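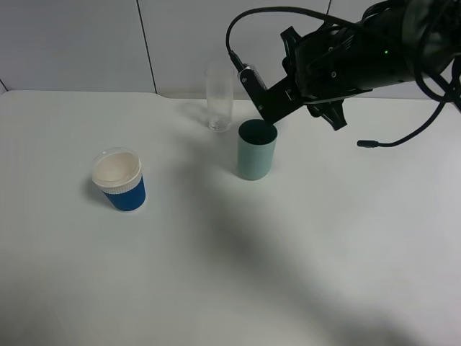

One of the first-year testers objected at the November review that a cup should be judged by how it drinks and that the shape of its base was a side issue. The objection was noted, and a short drinking test was added to the plan. The base remained the main subject of the work.

November
By the Plistby tableware group

1. Purpose

The Skostance student kitchen replaces its cups and glasses each year. Most losses are put down to tipping. The project compared three vessel types on a flat white table: a tall clear glass with a thick base, a plain teal cup without a handle, and a blue and cream cup with a ribbed collar and a rounded bottom.

2. Method

Each vessel was tested empty and then filled to two thirds of its height. A wooden board was raised slowly under it until it tipped, and the angle was read from a protractor fixed to the side. Each reading was repeated 7 times. The board was supplied by Cundelov and was sanded before use – the first readings were thrown out because the vessels slid before they tipped.

3. Results

The tall glass was steadier empty than filled. With water in it, the center of mass moved up and the tipping angle dropped. The teal cup changed very little between the two states. The blue and cream cup rocked at small angles and came back upright in most runs, but the spread of its readings was the widest of the three.

In the drinking test, testers preferred the wide opening of the blue and cream cup. The narrow glass was rated lowest for washing by hand.

4. Limits

Only 2 fill levels were used. The kitchen holds some 700 pieces, including older Intarasuk mugs with handles, and none of those were tested. Side impact was left out – the pendulum rig was not ready in time. The readings for the rounded base should be repeated on a rougher board.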